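Does a brighter ceiling make a better workroom? Project report, Unit 4: Interior Environments

Anil Varma
Submitted March 12, 2025

1. What I was asked to do

The brief was to choose a room that people work in, look at how it is lit, and say whether the lighting helps. I chose the upstairs workroom at Tevgate, where I had a placement. The room was redone last year under a scheme the management call Preda. The leaflet for Preda says that a large pale ceiling area "opens up" a room and that people in it feel more alert and make fewer mistakes. I wanted to know where that came from. I asked twice and was sent the leaflet again.

I should say at the start that I went into this expecting the claim to be weak. I have tried to be fair to it, but a reader should know.

2. What the claim rests on

The leaflet gives one source, a staff survey carried out at another site, Morkano, with 101 replies. I got hold of the questions. There were 23, and only one of them was about light. It asked, "Do you agree that your new, brighter workspace is an improvement?" That is a leading question by any standard we were taught in the first term. It also went out after the whole site had been repainted and given new chairs, so a person who liked their chair had every reason to tick yes.

Nothing in the survey measures alertness. Nothing in it measures mistakes. The word "proven" appears on the leaflet all the same.

The cost is given as £2,256 for the workroom. I could not find out whether this included the old fittings being taken out. The office thought it did and the contractor's letter reads as if it did not.

3. My method and what is wrong with it

I spent five sessions in the room, at different times of day, and made notes on glare, shadow and how people stood or turned while working. I spoke to whoever was willing. I did not have a light meter. The college has one, a Vovix, but it was booked out for the whole of my placement and when I finally got to hold it the battery cover was missing. So there are no lux readings in this report, and anyone who wants to dismiss it on those grounds is entitled to.

My notes are also only my notes. I am fairly tall and I wear glasses, and both of those affect how glare bothers me. A second observer would have helped.

4. What I noticed

The first thing is that brightness and usefulness are different, and the leaflet treats them as the same. When the room is bright overhead, the floor and walls look flat and clean. A visitor is impressed. Someone bending over a small job has a different experience, because their own head and shoulders come between the light and their hands. I saw people shift sideways to get out of their own shadow. One man told me he had stopped noticing he did it.

The second is glare. Looking level across the room I had no trouble. Looking up, even for a moment, was unpleasant, and I had to wait a little before I could read my notes again. How much this matters depends on the job. If you never look up, perhaps not at all. The leaflet does not ask who looks up.

Third, the pale walls. I had assumed these would throw a lot of light back and soften the shadows. They may do a bit of that. I could not separate the effect of the walls from the effect of the ceiling, and I doubt the people who wrote the leaflet could either.

From low down, the cream area overhead takes over the view, with its strongest patch near the middle, and the upper part of a person standing close by is lost in the glare.

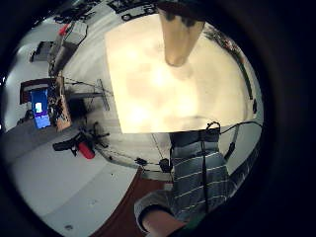

5. What people said

Opinions were mixed. Two people liked the change and said the old room had been gloomy. One of them also said she would have liked any change. Another kept a small lamp at his place and switched it on in every session I attended, which seems to me better evidence than anything he could have told me. Most people had no view until I asked, and then produced one to be polite. I have not turned these into percentages.

6. Findings

I can't show that the new lighting makes work worse. I also found no reason to believe that it makes people more alert or more accurate, and the survey given as proof does not deal with either. The room looks brighter. For close work I would want light coming from the side, at each place, with a switch the person can reach.

If I did this again I would book the meter before the placement started, and try to see the room before it was changed.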